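Storing plastic play furniture over the winter

Empty every compartment and remove loose parts. Wash all surfaces with dish soap and water at no more than 32 °C. Do not use bleach on molded panels. Rinse, then leave the doors open overnight.

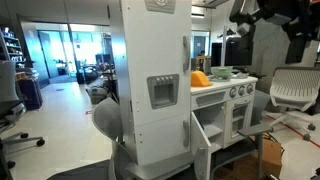

Back each screw out a quarter turn before storage. Screws left at full torque can crack the plastic around the hole when the temperature drops. Bag any removed screws and tape the bag inside a door.

Store units upright, at a relative humidity below 70 percent. Retighten by hand in June.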